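Newsletter > Food and Kitchen > Toast at lunchtime

Last updated: July

Sandwiches on toast: notes from the Nastison kitchen

The shared kitchen at Nastison has been serving a short lunch menu since the spring, and the toasted sandwich is still the thing most people ask for. Roya Alipour, who runs the kitchen, has been through the order slips and says almost 200 went out last month. Several readers asked how they are put together, so she has written down the method. It is a plain one and needs nothing you won't have at home.

Start with the bread. A loaf that is a day old toasts more evenly than one bought the same morning, and it holds up better under a filling. Cut it a bit thicker than you would for breakfast. Our toaster is an ordinary pop-up and we keep it on a middle setting. If your slices come out pale, put them back for a short second go and leave the dial where it is. Turning it up tends to scorch the crust while the middle stays soft.

Wash the lettuce before you switch the toaster on. Shake it well, lay it on a clean tea towel and fold the towel over. Wet lettuce is the usual cause of a soggy sandwich. The curly kinds are good here as they hold a little dressing in the ruffles, but any lettuce will do, and the outer leaves are fine if they are not bruised.

We build on the plate. One slice of bread goes down first, then a leaf of lettuce large enough to cover most of it, then whatever filling you like, and the toast goes on top at the end. Have the plate next to the toaster so that you are not carrying hot toast across the room.

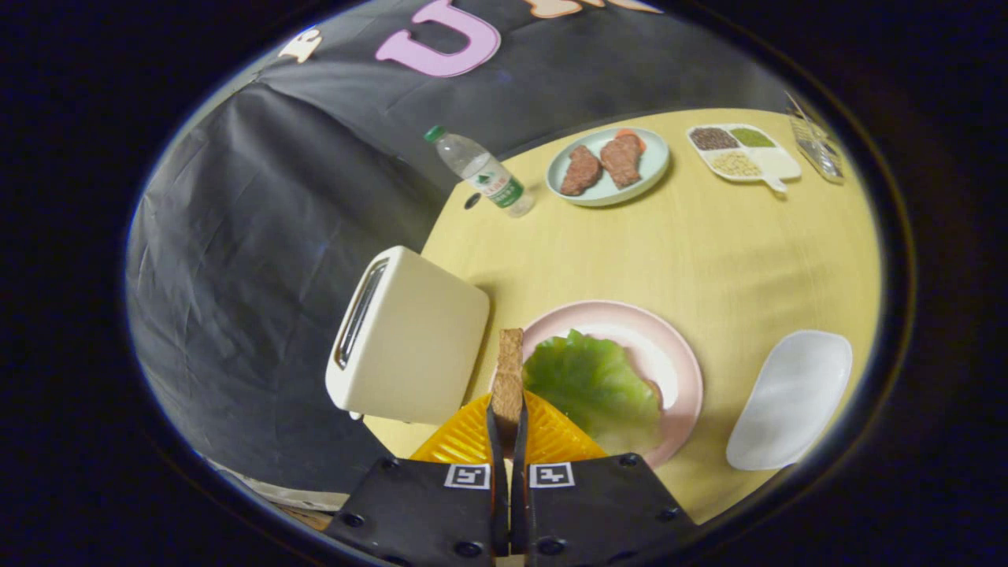 Can I make the toast ahead of time and keep it until people arrive?

It is better made at the last minute. Toast kept in a pile goes limp from its own steam, and toast kept in a low oven dries out and cracks when you bite it. If you are feeding a crowd, get the lettuce and fillings ready beforehand and toast in batches as people sit down. With a two-slice toaster you can keep up with 7 people without much trouble.

For the filling, cold steak is the favourite at Nastison. Cook it the day before if you can, let it rest, and slice it across the grain. Thick pieces pull out in one go when you bite, so keep them thin. A steak for one person at dinner will stretch to two sandwiches at lunch. Carrots left over from the same meal can go in as well, sliced lengthways.

Beans are the other regular. Roya soaks dried ones for 12 hours and cooks each kind separately, as mung beans are done well before soya beans. Mash them roughly with oil, salt and lemon and spread them straight on the bread, under the lettuce. The mash keeps for three days in the fridge with a lid on.

Crumbs: unplug the toaster and let it cool before you empty the tray. Ours gets done at the end of each lunch service. Please do the same if you use the kitchen in the evening, and wipe the table afterwards.

The Clenorance kitchen is planning a similar menu for the autumn and would be glad of spare bread knives. Leave them at the hatch with your name on a label. Next month's item is on soups, with a lentil recipe from the Bhutto Road lunch group.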